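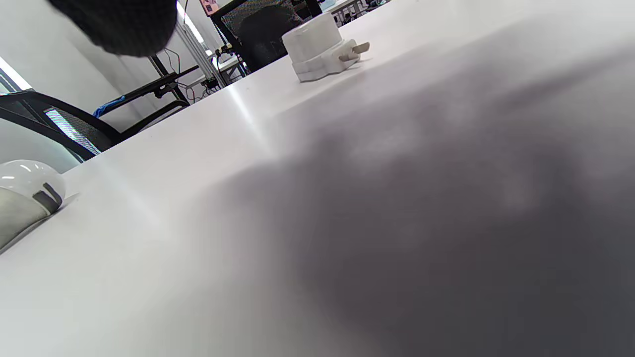 Ticket 200-93
Opened: 11/28/23
Site: Parnby, Wustville office, big meeting room
Subject: Laptops not charging at the meeting table
Status: Pending

Hi again! So I'm the one who left the voicemail about the charging problem, and I was told to put it in writing, so here goes.

Anybody who plugs in at the window end of the table gets nothing, or gets a charge for a minute and then it drops. I noticed it first on my own laptop (down to 6 percent in the middle of the Te Moana call, which was fun) and figured my adapter had died. It's one of the little white ones with the two flat prongs.

What I tried so far:

Same adapter, outlet by the door — charges fine.
Same adapter, outlet in the kitchen — fine.
Different adapter and cable, window outlet — nothing at all.
Desk lamp in the window outlet — comes on, but flickers if you touch the plug.

So I'm pretty sure it's the outlet. The plug also feels really loose in there, it sort of droops under its own weight. I've stopped using it and put tape over it, and I moved the black mesh chairs down toward the door end so people sit where the power works (they keep moving them back).

Update, next morning: somebody from Faslow called and asked me to check the breaker. It wasn't tripped. I didn't flip anything, just looked. They also asked how old the outlet is and I have no idea, sorry! It was there when we moved in.

Update, afternoon: Faslow says they'll swap the outlet and check the one next to it while they're at it. They need around 200 dollars approved first, so could whoever handles that please say yes? The room is free before lunch most days — just tell me when and I'll clear the table.

Please leave this open until the new outlet is in and I've tested it with my laptop.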